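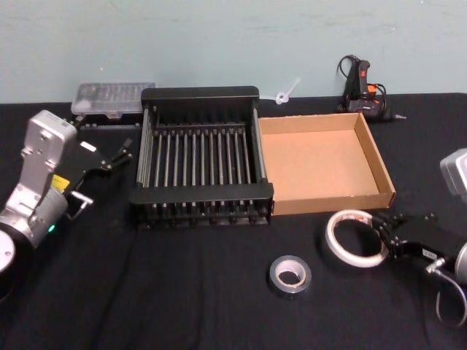
August 10, 2023 — Grippers again

Second day with the Cerkix fingers and I am no closer to liking them. The brochure says they suit "everyday household shapes," and I'd love to know whose household. Ours has tape in it. Two rolls out on the black cloth today, the wide white one and the silver one, and I wanted to see how the short fingers deal with something round and fat that has a hole in the middle.

My feeling before I started was that the Marti set we ran in July was good enough and that we're spending money to find out we were right. I'm writing that down so I can be embarrassed later if need be.

Setup took most of the morning. The left arm drifts after homing, 2 mm by my ruler, and the Lalulside controller reports zero error the whole time with great confidence. I reloaded the calibration and got the same thing. The support page suggests a firmware update, as support pages do.

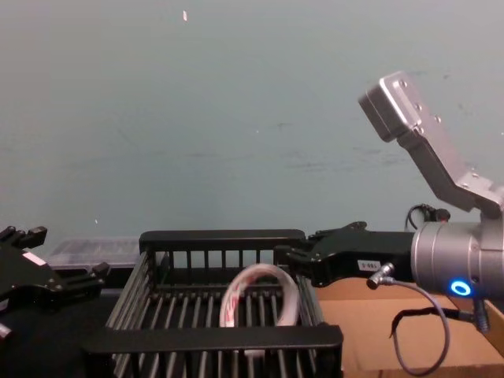
I also don't trust the force reading. It said 18 newtons closing on cardboard and 18 newtons closing on air. Either the filter is set far too heavy or the number is decoration. I've logged it both ways and will send the file to Trororum, who sold us the thing and who will tell me to check the cable. I have checked the cable. It sags in a big loop off the right gripper and I don't like that either — sooner or later it's going to snag on something — but the connector is seated.

The rack is a harder test than I gave it credit for. A roll sitting low behind that front rail leaves very little to get hold of, and coming in from the side means clearing the rail first. The planner wants to go straight down every time. I moved the approach height up by 7 mm and it still wants to go straight down.
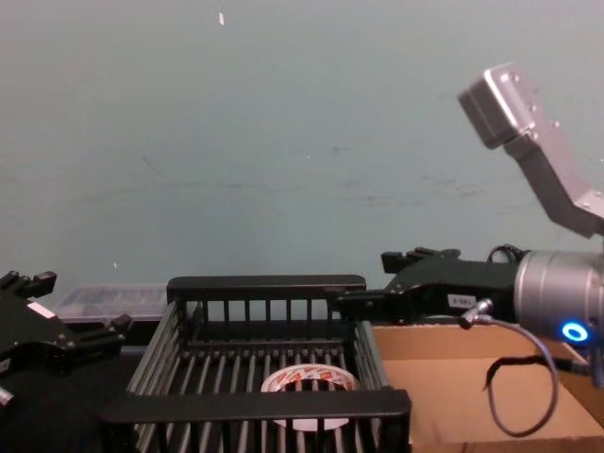
Log is at 548 lines and half of them are the same warning about joint limits. I need to filter those out before I compare anything with the July runs, or the averages will be junk. Also have to find out whether July used the old finger pads. My notes from then say "pads ok," which could mean anything.

Tomorrow: Marti fingers back on the left, Cerkix on the right, same rolls, same rack. Bring the good hex keys.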